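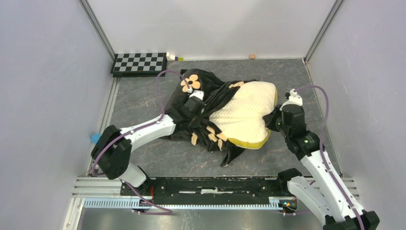 Kondis: the questions I keep getting

I've been posting bits of this build for a while now, and the same questions land in my inbox every time, so I finally typed up the answers. If yours isn't covered, write to me at the address on the contact page. I answer most evenings, usually with a cup of something next to the keyboard.

What is Kondis?

Two robot arms, a shared rail, a box with low-key ambitions. I want it to take a crumpled piece of laundry, find something worth grabbing, and get it spread out flat enough to fold. Folding itself comes later. Spreading turned out to be the hard part, and I'm still in the thick of it.

The name came off an old crate I kept the first motors in. It doesn't stand for anything, sorry!

Where do you build it?

At Ollbridge, the shared workshop I've belonged to for years. I have the bay by the back stairs, and the rig lives there full time because it's way too heavy to carry home. At home I do the code and the printing of small parts. My apartment has exactly one table, and my partner would like to eat on it.

How much did it cost?

I spent $1440 on everything except the arms. That's the framing, wall panels, rail parts, power, wiring, fasteners, plus a depressing pile of adapters. I got the arms secondhand as a pair and I promised the seller I wouldn't post the price, so please stop guessing in the comments (one of you was really close).

If I did it again I could probably knock a chunk off. I bought the aluminum profiles from Quintanilla, cut to length, and then changed my mind on the height and had to buy the uprights a second time. The old ones are shelf legs now.

Why clothes? Wouldn't blocks be easier?

Oh, so much easier. A block stays put and it has the same shape when you pick it up as it did when you looked at it. I did blocks for a month and got bored. Cloth is different every single time you let go of it, and you need two hands to do much of anything useful, and that was my excuse for buying two arms.

Do the walls do anything?

Three things I like about them. Sleeves and corners can't slide off the sides and drape themselves into places they shouldn't be. The plain pale color makes it easy for the software to tell cloth from not-cloth. And I don't have to look at the rest of my bay in the footage, which is a mess I'd like to keep private.

The front is open because that's where the arms come in. It's also where I reach in to shake things out between runs, with the power to the arms off, every time, no exceptions.

Why a gray floor with veins in it?

It was the nicest offcut available that week! I had wanted plain gray. The faint veining made me nervous at first, because I figured the software would decide every line was a wrinkle, and for a few evenings it sort of did. Once I started feeding it views of the bare floor, it calmed down. I've come to like the look. It makes the whole thing feel a tiny bit like a fancy bathroom.

What's the checkerboard for?

Calibration. The board sits flat in the back left corner, and the software uses the squares to work out where the floor is compared to the camera. If somebody bumps a post (it's a shared workshop, posts get bumped) I can rerun that step and be going again before my tea is ready.

I get asked why I don't take it out once I'm done. I used to. Then I'd put it back a hair off from where it was and spend an evening chasing a problem I'd made myself. Now it stays.

How do the arms avoid hitting each other?

Mostly by me being a coward about speed. On top of that, the planner gives each arm its own half plus a strip in the middle that only one is allowed to enter at a time, unless they're both already holding the same piece of cloth. In that case they move as a pair and the distance between the grippers is never allowed to shrink below a limit I set.

They have still touched twice. Both times were my fault and both times it was a change I made late at night and didn't test slowly first.

What software does it run?

The low-level arm control is Bradano, which I picked because Tove Gunnlaugsson, two bays down, already knew it inside out and I figured I'd be borrowing her brain a lot. I was right about that. Everything above it is my own Python, and parts of it are embarrassing. The planner replans every 400 milliseconds. I tried going quicker and the arms got jittery, like they kept changing their minds halfway there.

Can I have the code?

Yes, once I've taken out the hard-coded paths and the comments where I yell at myself. I was aiming for November. Let's see.

Which fabrics work best?

Dish towels are the easy mode. T-shirts are okay. Thin slippery things are awful, because the fingers close and the fabric just oozes out the side. Thick quilted stuff has the opposite problem: it's easy to hold on to, but it springs back and won't lie down where you put it.

The limit I've set for weight is 800 grams. The arms could take more, but a heavy piece swings when it's lifted and I don't trust the swing yet.

What's so hard about dark fabric?

Folds. On a light shirt, every fold throws a nice soft shadow and the software can follow it like a road. On black cloth the shadows mostly vanish, and you get one big dark blob with an outline. Prints help more than I expected. If there's a pale flower on the black and its petals look squashed or sliced off, odds are there's a crease right there, so a flowered black piece is a lot kinder to work with than a plain one. It's good practice for the two-gripper stuff too, since the light parts that show between the folds give me something to aim around.

What I haven't solved is a fold that twists over on itself. My code sees a ridge and thinks "edge," and then it pinches two layers when it wanted one. I have a whole folder of runs named "two layers again." 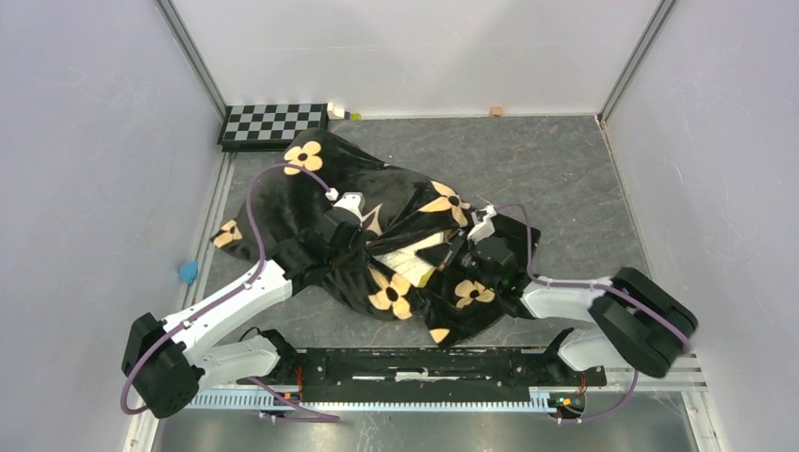 What are the purple lines along the arms?

I get this one more than any other, and I think people just like the color. So do I! They follow each arm out to the gripper, and the main thing I learned is to leave way more slack than looks tidy. My first routing was beautiful and snug, and it tugged at the wrist every time an arm stretched toward the back wall. Now there are big loops up by the grippers and they flop around a bit, and it works far better.

Keep an eye on where the loops go when the elbow folds in. I'd move each joint through its full range by hand, power off, before committing to any clips.

Is it safe to have this in a shared shop?

Safe enough that Ollbridge lets me keep it there, with rules. I don't run it unattended. There's a stop button on a cord that I keep in my hand or my apron pocket, and it cuts power to both arms. I also wired the supply through a key switch, and the key goes home with me. If you're planning something like this in a shared space, talk to the other members before you build. I did it after, and that was an awkward meeting.

How good is it right now?

Depends on what you count. My test is simple: drop a piece in the middle in a heap, hit go, and see if it ends up spread out without my help. In the last batch I did 43 attempts on dish towels and was pleased with most of them. With real clothes I wouldn't put it in front of company. It gets a good first grip a lot of the time, then picks a silly second one, and the whole thing ends up in a tidier heap than it started in.

A person can do the same job in a few seconds, yes. I know. My mother has mentioned it.

What would you do differently?

Mount the rail before the walls. I did the walls first and then had to reach around them with a hex key for a whole weekend. I'd also label every wire at both ends on day one, buy twice as many of the little screws, and pick a shop bay with an outlet that isn't behind the thing I'm building.

I'd keep the rail, though. Having both arms on the same mount means that when I pull the whole assembly for maintenance, they go back in with the same spacing. Brush the lint out of the toothed rack now and then, too. Laundry robots make a shocking amount of lint.

Could I build one with a single arm?

Sure, and I'd say start there. One arm can drag a towel flat-ish against the floor, and you'll learn most of the camera and gripper lessons for half the wiring. Just leave room on the mount for the second one. You'll want it.

Can I come and see it?

If you're a member at Ollbridge, wander over any time you hear me muttering. If you're not, email me and I'll check when guests are allowed. Bring a weird garment if you've got one. I'm running low on things it hasn't failed at yet, and somebody's sequined cardigan is already next in line.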